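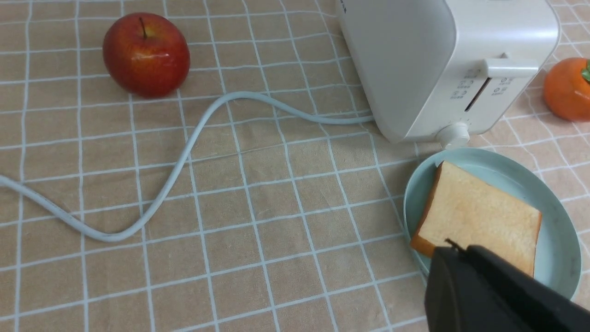

Lertchai Panyasiri
Apr 21, 2024

Members of the Endholm residents' forum are asked to comment on the proposed quiet hours. The draft sets them from 10 p.m. to 8 a.m., effective in June.

vonitberg_32
I support the proposal. The present rule is not enforced on the second floor.

Izzati Pelupessy
I must disagree. Several residents work night shifts and cook before 8. A start of 6 a.m. would be fairer.

vonitberg_32
Cooking is not covered. Please see section 2.

Lertchai Panyasiri
Section 2 covers music and power tools only. Comments remain open.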